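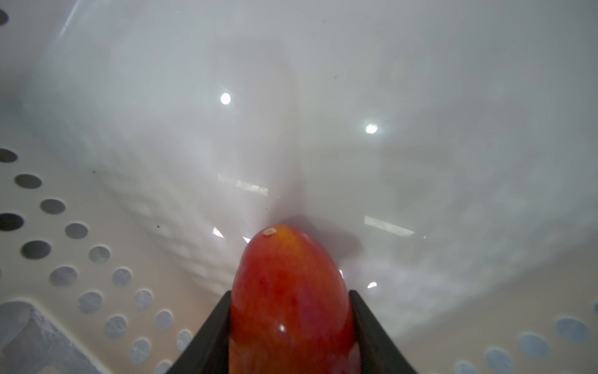 Home Recipes Preserves Storecupboard About

Quick mango chutney, small batch

Makes two jars, a bit over if your mangoes are big. Writing this between school runs so bear with me.

You need: 752g mango flesh (weighed after peeling — I know, odd number, it's what I had and it worked so I've left it). 300ml cider vinegar. 250g light brown sugar. One onion, chopped small. Thumb of ginger, grated. 2 garlic cloves. Teaspoon nigella seeds, half a teaspoon chilli flakes, teaspoon salt.

Choosing fruit. Go by feel and smell, colour tells you very little. Should give slightly at the stalk end. Rock hard ones fine too, just cook longer. Very squishy, eat them over the sink instead.

1. Slice the cheeks off either side of the stone. Score, scoop, chop. Get the bits round the stone aswell.

2. Vinegar and sugar in a wide pan, low heat, stir till the sugar's gone.

3. Everything else in. Bring up to a simmer. Lid off.

4. 50 minutes or so, stirring more towards the end. Ready when you drag a spoon across the bottom and the gap stays put for a second. Don't wait for it to look like shop chutney, it thickens as it cools.

5. Into hot sterilised jars, vinegar-proof lids, lable them.

Leave 8 weeks if you can. Mimoza Popescu opened hers after 2 and said it was sharp but nice with cheese. The February batch was mine — too much chilli, my own fault.

Swaps: white wine vinegar ok. Malt, no, takes over. Raisins if you like them, small handful at step 3.

Once open, fridge, eat within a month.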